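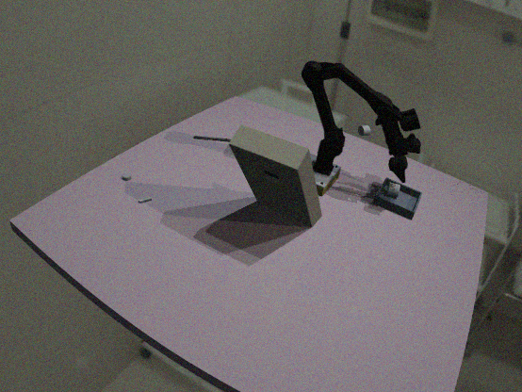

Rendered view of a slab casting two shadows on a tabletop, one darker than the other

Shadow (computer graphics)

In computer graphics, a shadow is the darkening of a surface in a rendered picture where another object blocks the light falling on it. Shadows help a viewer judge the size, height and position of objects, and a picture made without them tends to look flat. The calculation of shadows is usually handled separately from shading, which deals with how a surface responds to the light that does reach it.

Terminology

The umbra is the part of a shadow where the light source is completely hidden. The penumbra is the part where only some of the source is hidden, and it appears as a gradual change from dark to light. A point light has no area and gives an umbra alone, with a hard edge. Area lights, such as a window or a fluorescent panel, give both.

An attached shadow, sometimes called a form shadow, lies on the side of an object facing away from the light. A cast shadow falls on a different surface, or on another part of the same object. Where there is more than one light, each can produce its own cast shadow, and these may overlap. The overlapping region receives light from neither source and is darker than the rest.

Methods

Projected shadows are the oldest approach still in common use. The outline of an object is flattened onto a plane, normally the floor, and filled with a dark colour. The method is cheap but fails on curved or uneven ground.

Shadow volumes were described by Franklin Crow in 1977. The silhouette of an object is extended away from the light to form a closed volume, and anything inside the volume is in shadow. Edges are exact, but large volumes are slow to draw.

Shadow mapping was introduced by Lance Williams in 1978. The program first records the distance from the light to the nearest surface in each direction. When the final picture is drawn, each visible point is compared with that record – if the point is farther away than the stored distance, it is treated as shadowed. Most real-time software uses some version of this method.

Ray tracing tests each point by sending a ray toward the light. One ray is enough for a hard shadow. Soft shadows need many rays aimed at different parts of the source, and too few of them leaves a grainy penumbra.

Common faults

Shadow acne is a pattern of dark stripes or speckles on surfaces that should be fully lit. It is caused by limited precision in the stored distances and is normally treated by adding a small offset, known as a bias. Too large a bias produces the opposite fault, called peter-panning, in which the shadow separates from the base of the object and the object seems to float.

Jagged edges occur when a shadow map has too few samples for the area it covers. Cascaded shadow maps reduce the problem outdoors by using several maps, with the finest reserved for ground near the viewer.

Ambient light

Real shadows are seldom black, as light also arrives from the sky and from nearby surfaces. Simple renderers imitate this with a constant ambient value. Global illumination methods calculate the reflected light directly, and can reproduce the faint colour that a painted wall adds to a shadow beside it.

See also
Ambient occlusion
Global illumination
Penumbra
Shading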